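Chapter 7
Chores as a Test of Machine Skill

7.1 The question

Whether machines can do ordinary chores yet is often answered with a yes or a no. Neither is of much use to an engineer. A chore is a group of tasks, and the tasks in it differ in difficulty by a wide margin. Clearing a bedroom may call for folding a shirt, closing a box, picking up a mug and deciding what to do with a sock that has no partner. A machine that does the first well may fail at the last every time.

This chapter treats a chore as a sequence of contacts between a hand and an object. For each contact we ask what the hand must know before it closes, what it must sense while closed, and how it can tell that the job is done. The shop floor has dealt with these questions for decades by fixing the answers in advance. Parts arrive in trays, at a known angle, under constant light. The household offers none of this.

7.2 Two settings compared

Consider the packing line at Horkthorpe, which we will return to in Section 7.6. One Randix arm closes the top flaps of a single size of carton. In a run of 1,000 cartons the arm repeats one path, and the operator adjusts it only when the supplier changes the board weight. The line handles 2,813 cartons in a shift. The control program is short, and most of it deals with stopping safely – the motion itself takes up less than a page.

Now move the same task to a home. The box has been opened before, so its creases are soft and its flaps no longer stand where the cutter left them. It may be half full. A flap held near its edge bends before it turns, and the force at the fingers says little about where the far end has gone. Lengyel's term for this is "loose geometry": the object has a shape, but the shape depends on how it is held.

Cloth is the extreme case. A carton flap has one main hinge. A garment dropped on a bed has no fixed hinge at all, and two drops of the same garment will seldom give the same outline. The Kocsis trials recorded 684 attempts to lift one shirt by the collar from a random heap. The collar was found on the first grasp in 78 of them. In most of the others the gripper closed firmly on cloth, but on the wrong part of it, and finger force alone could not show the error.

7.3 What counts as done

Completion is harder to define than motion. A carton is closed when its flaps lie flat, and a simple sensor can confirm this. A bed is made when the person who sleeps in it agrees that it is. Gouveia proposes that every chore be written with a stated end condition and a stated tolerance, both agreed upon before any trial is run. The Baneck scoring sheet used in the exercises follows this rule. It gives no credit for effort or for partial motion.

Three terms are used from this point on. A grasp is closure on an object with enough force to move it. A regrasp is a release followed by a second closure on the same object. A reset is any action by a person that returns the work to a state the machine can handle. Published success rates often leave out resets – readers should look for them before comparing one system with another.

Box board and fabric are the two materials treated first, in Sections 7.4 and 7.5. Both are common in bedrooms and storage areas, and both are usually found among other objects that must be left alone.

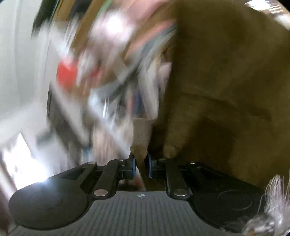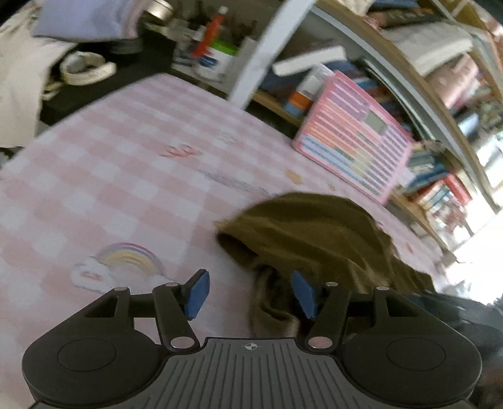

Figure 7.1. Two-finger gripper at work in a home. First view: fingers closed on a cardboard flap. Second view: fingers open above a checked sheet, with a crumpled cloth nearby.

Page 131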